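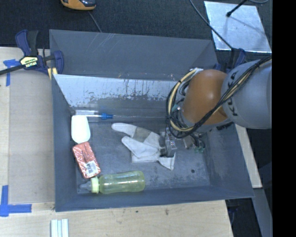
Teaching sessions: common questions

What does a session consist of?
You guide the arm through a pick, start to finish, and the system records the motion. One session is 100 picks from the gray bin. A pick counts once the object is out of the bin and released on the table. Failed picks are kept too, but you mark them with the left pedal so they can be sorted later.

Do I move the arm by hand or by remote?
Both, depending on the station. At Trastside we use hand guiding for the first few picks of any new object, then switch to the remote handle. Fernik is remote only. If the schedule doesn't say which, ask Veronika Pap.

Which is easier to learn?
Hand guiding. Most people are comfortable with it in one sitting. The remote handle takes longer — the usual trouble is turning the wrist the wrong way when you are facing the arm.

Why is the bin clamped?
A gripper that touches the wall will push a free bin across the table, and every recorded position after that is off. Check the clamps before you start. If one is loose, stop and tell whoever is running the station. Do not re-seat the bin yourself.

What goes in the bin?
Household and workshop items of mixed shape and stiffness: work gloves, baby bottles, wrapped packages and so on. The list changes every month. Kristóf Illés keeps the current one in the Hetetero folder.

How should I pick up a glove?
Come straight down and close on the thickest part, usually the palm or near the cuff. Fingers fold and slip out. If you only catch one layer, let go and try again in the same recording. The second try is useful data.

And a bottle lying on its side?
Close across the body, not along it. Avoid the nipple or cap end.

May I rearrange objects between picks?
No, unless something is completely out of reach against a wall. In that case pause the recording, move that one object, and write it in the log.

How fast should I go?
At a speed you can keep up. Long pauses in mid-air are worse than slow motion, so decide on your grasp before you start moving.

The arm stopped and won't respond. What now?
It has most likely hit its force limit. Let go of the handle, wait for the light to turn green, and back off upward. After 3 stops in a row, end the session and call Ernő Barta at extension 3838.

How long can I work without a break?
Four sets, then rest. Hand guiding is hard on the shoulders.

Who sees the recordings?
The Kwofie training team. Your operator number is stored with each file — your name is not.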